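Ullel Open Workshops, October

The flyer promised "a full afternoon among makers," and it's a long drive to Ullel for that, so I went in with my arms folded. Doors opened at 2. By then there was already a line for coffee and none for anything else.

Kutholm had the big room at the front. They make storage furniture, and they will tell you their drawers have been opened and closed 600 times before they leave the building. I asked who does the opening. A machine, they said, in Odthorpe, and no, it wasn't part of the visit. My own kitchen drawers passed 600 before the first winter was out, so I wasn't sure what I was meant to admire.

Joana Mota led the tour for Figueiredo, the joinery next door. She was better value. She admitted the oil finish needs redoing more often than the leaflet says, and she let people handle the offcuts. I still think around 9 minutes on glue was too many.

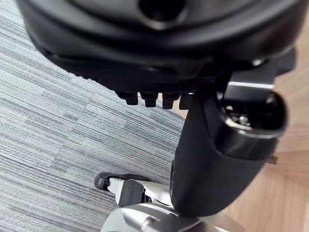
Floors were what I had really come to look at, and they got the least talk. Everyone had an opinion on oil against lacquer and no one wanted to discuss what happens under a heavy load. I would have liked an answer while looking at the wooden floor with all that thick black limb and polished chrome joint above it. Joana said any decent floor can take it — fine, but I'd want that in writing.

Parking was free. The coffee was not, and I'd skip it.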